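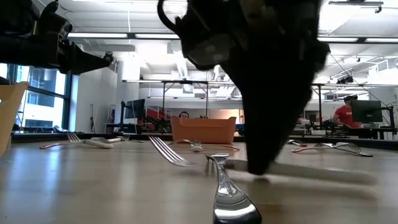

By Kathleen Tully
Filed under: Days Out, Factories

The Ondrejka cutlery works opens its doors one Wednesday every April, and by nine in the morning the line reached past the bus shelter. I had pictured myself as the only person alive who would give up a day off to watch forks being made. I was well down the line, behind a man with a folding stool and a woman who had brought her own spoon to ask about.

Tours go in batches. Ours was led by Vlasta Zelenák, 2 decades on the polishing floor and visibly unmoved by all of us. She handed out earplugs, pointed at a yellow line, and said the line was where we lived now.

A fork starts as a flat strip of steel and gets insulted by a series of presses until it gives in. The first stamps out a blank shaped like a small canoe paddle. The next rolls it thin at one end. The tines are cut fairly late on, with a noise I felt in my fillings, and for a while they are still joined at the tips by a little bar that gets trimmed off afterward. I hadn't known about the bar. I have since told four people about the bar, with mixed results.

The works turns out 2,000 forks on a good shift, and Vlasta's definition of a bad shift was one with visitors in it.

Polishing was the best part. The wheels are cloth, the paste smells like a crayon left on a radiator, and everyone who works there has the forearms of a rower. Someone asked whether the knives were harder to do than the spoons. Spoons, said Vlasta, by a mile. It's the bowl. You can't get at it.

Upstairs there is a museum, which is a corridor with 88 patterns in glass cases and a bench. Most of them look like each other. The exception is one called Musta, a picnic set with handles so thin that it was dropped after a single season, and naturally it's the one I wanted. The shop downstairs does not sell it. The shop sells a pattern called Tollance, in boxes that weigh as much as a toddler, and seconds by the scoop.

I'd been warned about the seconds bin by my friend Humaira Kiani, who went last year and came home with eleven butter knives. I was going to be sensible. I have nine teaspoons — none of which match — and a fish slice.

Lunch was in the canteen: dumplings, cabbage, a choice of water or more cabbage. The forks were plastic. I looked for somebody to complain to, but they were all in line for dumplings.

Bus 83 stops right outside the gate. Go early, wear flat shoes, and sit on the left going home for the river.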